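### 4.3 Fixing and cable routing

The bin is part of the fixture. Clamp it before the first cycle and check the clamps again after every 26 picks. Handbook values for the Hoekstra cell assume a bin that does not move; a shift at one corner carries straight through to the pick pose.

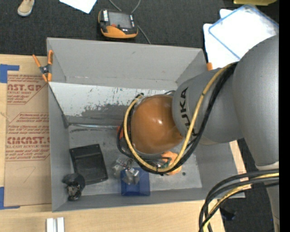 *Fig. 32. Arm reaching into a clamped bin, with cables looped round the orange joint.*

Leave slack for full wrist rotation – no more. Loops must not hang below the fingertips at any taught pose. Jog the wrist to both limits at low speed and note the tightest point on the cell sheet (Dobos, handout 2).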